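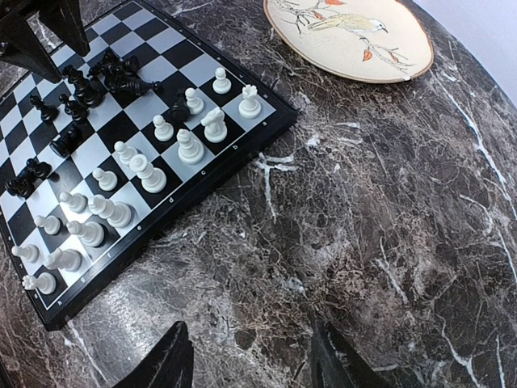 Living With a Time-of-Use Rate: Tips From Our House
By Zineb Ramadan

When Clonderix moved our street over to time-of-use billing last April, I did what I suspect most people do, which was put the letter under the fruit bowl and hope for the best. The first bill came and it was fine. The second one was not fine, and that was when I fished the letter back out (it had a ring on it from a cantaloupe by then) and read it properly, both sides, with a cup of tea.

Our plan has a peak window from 4 in the afternoon to 9 at night on weekdays. Power costs a good deal more in those hours, and quite a bit less after 9 and all through the weekend. Yours may have different hours, or a third price in the middle, so look at your own paperwork before you copy anything I do. The rates are usually on the last page, in the smallest print they could find.

Start with the water heater

If yours is electric, look at it before you look at anything else. I spent weeks going around switching off lamps, feeling very good about myself, and all the while the tank in the basement was heating itself up right in the middle of the expensive hours, after the kids' baths. We had an electrician put a timer on it. Ours is a Flarko, a plain gray box with a dial, and it keeps the tank off from 4 to 9. A full tank stays plenty warm through the evening for dishes and a quick shower, though two long showers in a row will test it. Please don't wire one of these yourself. The heater is on its own heavy circuit and a plug-in lamp timer is no use for it at all.

While you're down there, check the thermostat setting. Ours had been turned up well past what we needed, probably by whoever lived here before us. We set it to 120 degrees, and I can't say anyone has noticed.

Laundry and dishes

The dishwasher is the easy one. Load it after supper, press the delay button, go to bed. If your machine has no delay button, just start it when you brush your teeth. I keep a magnet on the door that says CLEAN on one side and DIRTY on the other, because a machine that runs at night causes a surprising amount of confusion at breakfast.

The dryer I feel differently about. I don't like to have it running while we're asleep, and our fire department says the same, so the drying gets done on weekend mornings, or on the line if the weather is kind. Clean the lint screen every single load. Once or twice a year pull the dryer out and clear the hose behind it too, since a clogged hose makes every load take longer and you pay for all that extra tumbling.

Wash in cold. I held out on this for years out of pure stubbornness! Towels and sheets still get warm water at our house, and everything else goes in cold and comes out perfectly clean.

Cooking supper at the wrong time of day

There is no getting around it, people are hungry at six. I'm not going to feed my family at 9:15 to please the power company. What I do is lean on the small appliances. The slow cooker goes on after lunch and only has to keep things warm by the time the price changes. The toaster oven handles anything that fits in it. And on Sunday I roast two trays of vegetables and a chicken while the oven is hot anyway, which carries us to Tuesday, or Wednesday if the teenagers are out.

Put lids on your pots. My mother told me this and I ignored her, and she was quite right.

Cooling the house ahead of time

This tip came from Apostolos Tsakiris, who lives across the road and put in heating and air for most of his working life. In hot weather, he cools his house a few degrees more than he'd like in the early afternoon, then lets the thermostat drift up once the peak starts. Close the blinds on the west side before you go, and use a ceiling fan if you have one, but only in the room you're sitting in. It works best in a house with decent insulation. In our upstairs, which is drafty, the cool is gone by six – we've learned to eat downstairs and stay there.

Find out what your things use

Borrow or buy a plug-in meter. Mine is made by Rokska and our library lends the same one out, so ask at yours first. You plug it into the wall, plug the appliance into it, and leave it for a full day, longer for anything with a motor that comes and goes. My old garage refrigerator, which held six cans of soda and a bag of ice, came out to around 700 kilowatt-hours over a year. That refrigerator is gone now. I do miss it at Thanksgiving.

The space heater was the other shock. Any of them on the high setting will draw as much as the next, whatever the box promises, so buy the one with a good tip-over switch and use it for short spells. Plug it straight into the wall, never into a power strip.

Reading the bill

Every month I write down two numbers in the back of my recipe notebook, the peak kilowatt-hours and the off-peak. I leave the dollars out because the rates change and then you can't compare one year with another. Our peak number last month was 58, and I was so pleased that I read it aloud to my husband, who was watching baseball.

If your utility offers a yearly comparison against your old flat rate, ask for it. Ours took one phone call, on a Friday, with a fairly long wait and some very tinny piano music.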